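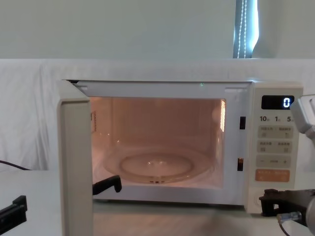
Search this blog Search

August 23, 2020

I have been putting off writing about the microwave because it seemed like such a small thing to write about, but then I sat down with my coffee this morning and found I had quite a lot to say, so here we go (you may want a coffee too).

When we moved to Flenville the kitchen came with one of those over-the-range microwaves that had been up there since who knows when. It hummed, it rattled, and the light inside had burned out long before we arrived. I used to stand on my toes and peer in at my soup like I was looking down a well. I got so used to it that I stopped noticing, the way you do with a sticky drawer. Then one evening it quit halfway through a bowl of leftover rice and that was the end of it.

I went back and forth for ages about what to get. My sister has a big stainless one that does everything short of the dishes, and I will admit I was tempted for a whole weekend. But I know myself! I heat up soup, I soften butter, I warm the same cup of tea three times before I drink it. So I went for a plain white one that sits right out at counter height, and I love it more than is reasonable for an appliance.

The best part is the light. I had forgotten that a microwave is supposed to have one. You open the door and the whole inside is this warm peachy color, like a little room with a lamp left on, and there's the glass plate sitting in the middle of it. It makes even reheated oatmeal feel like somebody cooked for you. I have caught myself opening it at night instead of turning on the kitchen light, just to find a spoon.

I also like that the time buttons are simple. Ten minutes, one minute, and then the smaller one, and a wide plus and minus bar underneath in case you change your mind, and I always change my mind. The old one made you type everything in and hit two more buttons before it would believe you.

Now, cleaning. I have turned over a new leaf here. The old microwave got wiped when company was coming, and with this summer being what it is, company has not been coming. With this one I decided I'd start right. On Sundays I put a bowl of water in with half a lemon squeezed into it, run it for 3 minutes, and then leave the door shut while I do something else, usually the mail. After that everything wipes off with a damp cloth, ceiling included. The glass plate goes in the sink with the breakfast things. While it's out I wipe under it too, where crumbs like to hide, and I run a dry cloth around the front where the door closes.

Before you go poking around in there, do let the bowl sit a while. Water that has been in a microwave can be much hotter than it looks, and I say this as someone who learned it with her thumb.

The cupboard above the stove, where the old one used to hang, is still just a gap with two screw holes and a square of paint in a color I don't remember choosing. I'm thinking of a shelf for the cookbooks, or maybe the good mixing bowls, though I worry about the steam. If any of you have books over your stove, let me know how the pages have held up. I have a blueberry cake to get out of its pan and I'll check the comments after supper.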